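Surface Finishes, Unit 4: Stain and Dye
Instructor: Kipchumba Nyaga

Pigment stains sit in the pores and scratches of the wood. Dyes color the fibers themselves. On open-grained stock, a dark pigment stain raises the contrast between early and late growth.

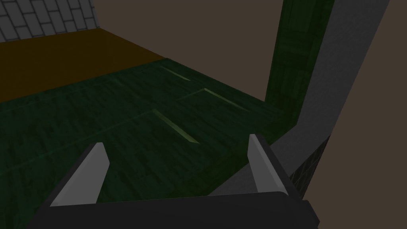

Blotching comes from uneven uptake. Sand to 150 grit, apply a washcoat, and let it dry before staining. Grits above 400 are used between topcoats only.

Coverage for the Butix washcoat is 50 square feet per quart on bare pine. Record the coverage you get on your test board and bring the sheet to lab.

Reading: Wanyama, ch. 3.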